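Ullo Wordlist: README

Ullo is a list of everyday words for household and school objects, collected by Kenna Rennie and me from people living in Larnau. The present version has 965 entries. It is a plain text file with tabs, and it opens in any spreadsheet.

Columns

- word: the form as the speaker wrote it
- gloss: short English meaning
- speaker: a number from 1 to 124
- note: may be empty

Spelling was not corrected. If two speakers wrote the same word differently, both forms are kept, and the note column points from one to the other.
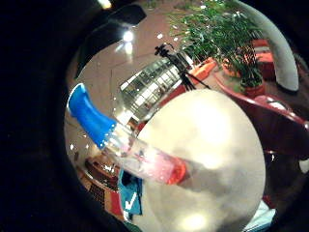
Words for the end of a thing gave us the most work. Many speakers use one word for a lid, a cap and a stopper, and others separate them strictly. For a clear plastic tube with a ridged blue piece on one end and a red-orange tip on the other, the blue piece goes under "cap" in our glosses and the other end under "tip". Older speakers often say "nose" for the second, and we kept this in the note.

Known problems

Seven entries have no speaker number. The kitchen words are much better covered than the garden words. Please do not use the list for counting how frequent a word is.

License: free for study and teaching, please name Ullo.

Ivars Kütt

Comments

Barbara Gajewski: Is the plural given anywhere? I found it only for five words.

Ivars Kütt: Only where the speaker wrote it. I will add this to the README.

Effie Sutherland: My grandmother said "nose" for the spout of a teapot too.

Related

Farquharson Place Names
Grovia School Vocabulary
Ullo Wordlist, November version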